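**Trinilley two-arm kit: worth 4000 for putting dishes away?**

**fkiani**
I've been circling the Trinilley bench kit since October. Two arms, wrist cameras, grippers, software, 4000 before shipping, and a product page that uses the word "effortless" six times. I have a small lab and some interns who are very much effort. Does anyone own one? I want to use it for tabletop stuff: mugs, plates, forks.

**genji_s**
Owner, second kit. I can speak to mugs, having thought about little else for a while. Assembly took me 2 evenings, one of them spent on a bag of screws that the manual calls "the screws." Once it's together, the arms are decent. The grip on ceramic is better than I had any right to expect.

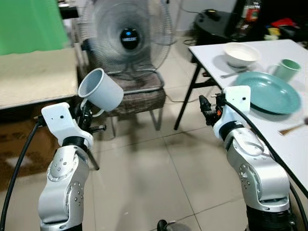
*Left arm holding a mug by the handle, right arm free. Rest of the tableware on the folding table.*

My gripe is cable routing. You get one thick cable per arm and a cheerful suggestion to "dress to taste." My taste is for cables that don't snag. Budget an afternoon and a bag of velcro ties.

**rastport_refugee**
Counterpoint: I sold mine. Came over from the Rastport single arm, which is uglier and slower and has never once asked me to log in to recalibrate a wrist. The Trinilley wanted a login every morning at 7 like it was clocking in for a shift.

**genji_s**
You can turn the login off. Page 70 of the manual.

**rastport_refugee**
Ah, page 70. Silly me for stopping at 40.

**manaia_e**
Can we talk about the wrist cameras? They're the reason I'd still buy it. Close objects go soft, yes, and the fingers take up a good chunk of the view.
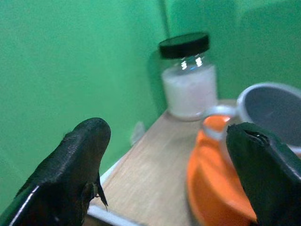 But I'd take that over a single overhead camera, where everything round is a circle and you get to guess how tall it is. I do wish they'd let you lock exposure without editing a config file in a folder called "misc_old."

**fkiani**
That's useful. What about the head view? The brochure makes it look like a feature film.

**genji_s**
It's fine. You'll spend your time worrying about the arms blocking it. The reach is generous enough that both of them can get in over one plate, and then you have a traffic problem the software politely declines to have an opinion on.

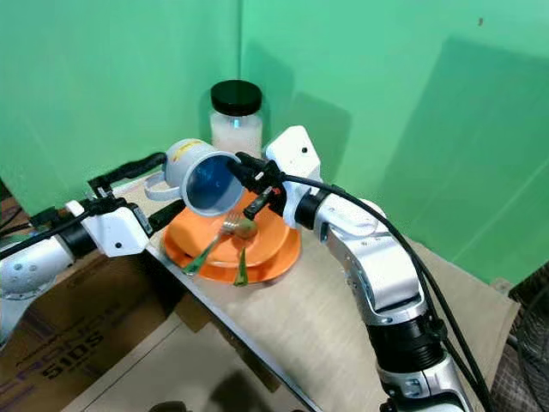 I ended up parking one arm whenever the other is carrying something. Slower, but I've stopped flinching. The collision check in the latest update is supposed to handle it, and Sachiko Hirose at support swore to me it does. I believe she believes it.

**rastport_refugee**
So the two-arm kit works best as a one-arm kit. I'll let my Rastport know.

**genji_s**
It works best as two arms taking turns. You'd have to own a second one to follow.

**manaia_e**
One more cost for the original poster, since the page hides it under "accessories."

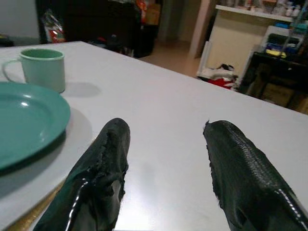 Replacement finger coverings are sold by Givia, separately, and you should order them with the kit. Nothing dramatic has to happen for you to need them. Look at the inner edges: the left one is wrinkled and frayed along its right side, and the right one has a ragged strip down its left. For a mint plate and a matching mug you can probably live with it. For anything thin, like a fork handle, I'd want fresh ones. Sasaki makes a set too, thicker, and I like them less.

**genji_s**
Disagree on Sasaki. Thicker is good for mugs.

**manaia_e**
Everything is mugs with you.

**fkiani**
OK, leaning yes, with spare coverings and velcro in the budget. Last question: does anyone know if the older controller works with the new grippers? Takeshi Uchida has one he'd sell me, and the listing only says "should."

**genji_s**
It does, after a firmware flash. Do the left arm first or it numbers them backwards.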